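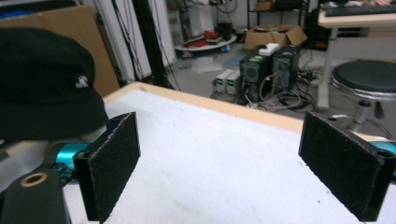 White tabletop, two padded black fingers.

Yae Okabe has a cold and a train to catch, so we do this fast. She chairs the exhibition side of the Rurnik Battery and Storage Meeting, runs it with a small office in Belton, and has agreed to talk about the bit of a science conference that most scientists walk straight past on the way to lunch. The stands.

"They don't walk past," she says. "They walk past slowly. That's different. You can work with slowly."

She's been at it for 19 years. Started as a materials chemist, solid electrolytes mostly, had a poster rejected by a meeting in her second year and wrote to complain. The organiser wrote back and asked if she'd like to help instead. "I thought it was sarcasm. It was a job offer. Unpaid, obviously."

The meeting used to be a talks-only affair. One lecture hall, one tea urn. Exhibitors came in when the hall hire went up and somebody had to cover the gap. Okabe was against it, and says so freely.

"I thought it'd be pens. Bowls of sweets and pens. First year it was, a bit. We had 8 stands and I think five of them were selling the same glovebox from different distributors. They weren't speaking to each other by the second day."

Now there are 24, and she turns people down. How does she choose? Long pause, some nose-blowing.

"I ask what they're going to put on the table. If they say 'brochures' I ask again. If they say brochures again I tell them the price of an advert in the programme, it's cheaper and they can stay at home."

What she likes is a thing that can be picked up. A coin cell press with the guard off and the power out. A cut-open pouch cell, made safe, in a clear box. Separator film on a roll so people can tear a bit. One supplier of furnace tubes brings cracked ones, sent back by customers, each with a label saying what the customer did. "Best stand in the building. Queue every break. PhD students standing there going oh no, oh no, I do that."

We talk about money, which she doesn't mind. Stand fees pay for the hall and for the student bursaries and that's more or less it. Catering is separate. There was a row over catering a while back that she'll only half tell me about, it involved a caterer, a fire alarm and a tray of samosas left in a plenary room overnight. She asks me to leave out the rest.

The row she will talk about is the sponsor talks. Galli, who make cyclers and test gear, wanted a slot in the main programme. Other exhibitors heard. By the end of that week she had a pile of emails all wanting the same.

"And the academics hated it. Marisa Vitale, she does our scientific programme, she came into my office and shut the door. Marisa never shuts the door."

Vitale, when I ring her later, remembers it well. "I said if one company speaks in my session then I want their slides reviewed like everyone else's. Abstract, referees, the lot. Yae said fine. I don't think she thought I'd do it." She did. Galli's abstract went to referees and came back with corrections. They made the corrections. The talk went ahead and was, Vitale admits, "perfectly decent. Too long. But so are all of them."

That's the rule now. Any exhibitor can submit, nobody gets in on the strength of a cheque. Some have stopped coming over it. Okabe shrugs that off, then doesn't quite.

"We lost two good ones. I'd have them back tomorrow. One of them had lovely people on the stand, they used to lend us extension leads."

Extension leads come up a lot in this conversation. So does floor loading, and drains, and whether you can bring a gas cylinder into a listed building (you can't). She has a folder. Leonardo Marino, who looks after the hall on the day, has a bigger folder. He joins us for ten minutes with a plan of the ground floor and a biro.

"People draw their stand on the plan like it's flat," says Marino. "Then they come with something two metres tall and it's under the balcony. Every year. I put the height on the form, I put it in red. Evry year."

Can't he just make the form clearer?

"It is in red," he says again, and goes off to see about a door.

Back to Okabe. I ask about the small firms, because the complaint I'd heard beforehand is that they're priced out. She doesn't dodge it. There's a half table now, lower fee, no carpet, against the back wall near the posters. Flultetti took the first one. Žofie Sokol ran it for them on her own, a binder chemist with a startup job and a borrowed tablecloth, and she got more visitors than some of the big stands because that's where the poster crowd ends up once the wine is open.

Sokol told me as much on the phone. "I was annoyed to be at the back. Then it was half past six and I couldn't get away to eat." She'd had a proper conversation with a group leader who later took samples off them. Did it turn into an order? "A small one. Then a less small one." She has asked for the same spot again, and would like it in writing please.

What about going online? Okabe makes a face. They did a virtual hall one year. You clicked on a little drawing of a stand and a chat box opened. "Evaristo Cattaneo, our chairman, he sat in one for an afternoon to be supportive. He had a single visitor all afternoon and it was me checking if it worked."

She's kept one thing from it, the searchable list of exhibitors with a named contact who will pick up a phone. People use that all year. She gets cross if the contact has left and no one's told her.

Deadlines for the next one. Stand bookings close in October, half tables a bit after that, though she'd rather I didn't say how much after as people take it as the real date. Abstracts go through Vitale's page as normal. Heights on the form. In red.

Last thing, coat already on. Does she miss the lab?

"I miss the quiet. I don't miss the glovebox, I've got short arms." She looks at the clock over the door. "Is that right? That's not right, is it. I've got to go."

It was right. She rang from the platform to say she'd got the later one, and to check that I'd spelled Žofie with the hook on.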